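Javine Outdoor Rover Kit for school clubs

The Javine kit is made for robotics clubs that want to leave the classroom and drive on real ground. One kit is enough for a team of 5 pupils. The battery gives 20 minutes of driving, and the radio reaches 100 metres in open space.

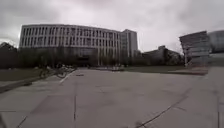

Text and photo: Heltham Robotics Club

Our club uses the kit on wide paving like this, with grass beside it. Large slabs are good for the first lessons, and the long joints between them can serve as lines to follow. Please keep the rover away from kerbs until the team has learned the stop command.

In the box: rover, charger, radio, set of spare wheels, printed course book.

Not included: laptop, carrying bag (see Floveck bag, size M).

Clubs may borrow one kit for a month before they buy. Write to us by Tuesday for delivery in the next week.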